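We use cookies to remember that you have been here before. Carry on browsing and we'll take that as a yes.

The Great Towel Reckoning

Every household has a cupboard that nobody opens with both hands free, because one is needed to hold the contents back. Ours is the linen cupboard on the landing. It came with the flat, it has one working hinge, and it had been filling up with towels, flannels and single pillowcases since we moved in. In April I decided to deal with it. By July I had stopped deciding and started folding, which took a good deal less time than the deciding.

A gallery of towels is a niche attraction, I grant you. But the page about re-covering the ironing board has had 3395 visits since it went up, a number I find both flattering and slightly worrying, and several of you wrote in to ask what came next. Towels came next.

The method, such as it is, comes from a booklet called Folding the Sugiyama Way, which I bought second-hand and which somebody had already annotated in pencil, mostly with question marks. You fold lengthwise, then lengthwise again, then you roll or double the end over so that the towel has a blunt nose and keeps its shape. The booklet says the finished article should stand up by itself. Mine prefer to lie down, and I have stopped arguing with them. 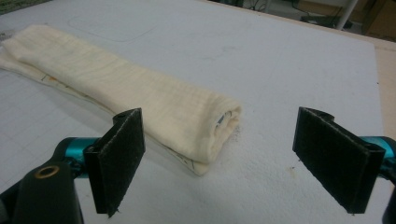 I've always been a folder in thirds, as was my mother, and changing over in middle age feels like learning to write with the other hand. The first evening I folded the same towel so many times that it began to look at me. The second evening went better, chiefly on account of having a proper table to work on and the radio for company.

There is also the question of which towels deserve to be kept. Cream ones are the worst to judge. A navy towel is either fine or it has gone at the hem, and you can tell from the doorway. A cream towel ages by degrees, through ivory and on towards weak custard, and at no point does it tell you it's finished. I bought a whole set of them in the Skudel closing-down sale, on the grounds that they would go with everything. They do go with everything. They also show everything.

My rule now is that a towel stays if I'd hand it to a guest without making a remark. If I would feel obliged to say something first ("it's clean, that's just the colour"), it goes in the pile for the dogs' home. The dogs' home has been very gracious about the size of the pile.

Then there's storage, the part I like best, as it involves shopping. I have owned a great many baskets and been let down by most of them. Wicker snags the loops. Wire leaves a waffle pattern on anything that sits in it for a week. The lidded kind encourages you to pretend there's nothing inside. What I look for these days is a decent rim, straight sides and something to get hold of, and a size that will go into the cupboard without the hinge being involved.

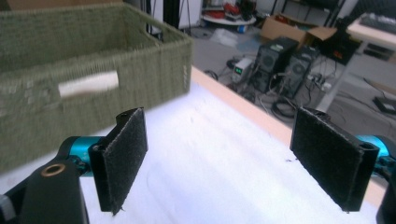

Green was a departure for me. Everything else on the landing is the shade that estate agents call neutral, and I had a vague idea that a bit of colour might make the cupboard look deliberate. I did consider the stacking crates from Jikidow, which are very sensible and come in grey, and I went as far as measuring up for them before losing heart. Sensible and grey is what I get from the rest of the house.

The booklet recommends filling a basket to two-thirds and stopping. This is excellent advice for people with fewer towels. I go by whether the door will shut.

One more before the kettle goes on. 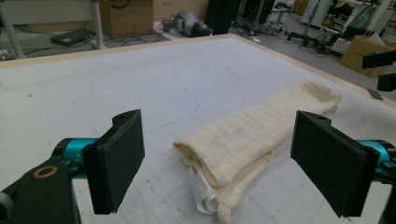 Words and folding by the keeper of the Prulleo Household Pages

Care labels deserve a word. I used to snip them off, on the theory that a towel is a towel and I know how to wash one. I then boiled something that had asked politely not to be boiled, and it came out the size of a place mat. Now the labels stay on, even when they stick out of the fold and spoil the line. The Sugiyama booklet would have you tuck them inside. A previous owner has written "why?" next to that paragraph, and I am with them.

The cupboard, since you ask, is better. You can open it with both hands. The flannels have a shelf to themselves and the single pillowcases have been moved to a drawer, where they can wait for their other halves in private. I have not touched the tablecloths. There are two of them, both enormous, and neither fits any table we have ever owned.

Next time it will be the drawer with the string in it, if I can get it open.

Last updated: Mon 29 July

Contact | © Prulleo Household Pages | Back to top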